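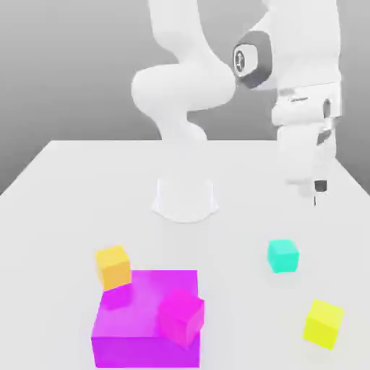 Küche & Tisch › Tischplatten

Tischplatte Dernberg, weiß

Weiß ist keine Farbe, sagen Physiker. Weiß ist Arbeit, sagen alle, die Rotwein trinken. Die Dernberg nimmt es gelassen: Die glatte Oberfläche verzeiht Kaffee, Filzstift und die meisten Schwiegereltern – Kurkuma leider nicht.

Länge: 166 cm
Stärke: 2 cm
Preis: 177 Euro, ohne Beine

Passt auf alle Gestelle der Serie Horneo. Auf Kang-Böcke passt sie auch, sieht dort aber aus wie ein Tapeziertisch mit Abitur.

Lieferung frei Bordsteinkante. Ab da gehört sie Ihnen – und Ihrem Rücken.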